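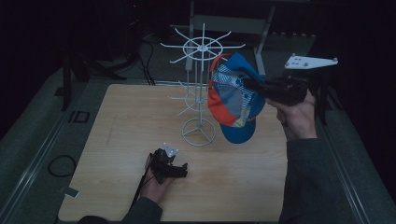 Cap and wire hat stand on a light wooden table.

Brusix: shop fitting listings, cleaned (mostly)

Brusix is a table of 1,044 second-hand listings for shop fittings: racks, stands, hooks, shelving. It was built to test whether asking prices follow the colour and size given in the ad. I doubt they do, and I'd be wary of anyone who says this table proves it.

What you get

- listings.csv, one row per ad
- notes.txt, my gripes about individual rows

Where it came from

Two sources, Driltora and Susanik. Driltora sellers type whatever they like in the size field. "Big" turns up a lot. Susanik has a proper form, which people fill in with zeros.

Known problems

Prices are asking prices. Whether anything sold for that much is anyone's guess. The "condition" column is the seller's own word, so treat "like new" as you would in any classified ad.

I checked 200 rows by hand against the original ads. The other rows had the same script run over them and no second look. "Grey" and "silver" are merged under colour, a choice I now regret.

The Ekström price index is sometimes suggested as a fix for the older ads. I tried it and the results got stranger, so it's left out.

Updates

Last touched in July. No schedule.

Comments (2)

"Is the size column in centimetres or inches?"

"Both, going by row 3. Check before you average anything."

Contact: use the issues page | © Brusix | Back to top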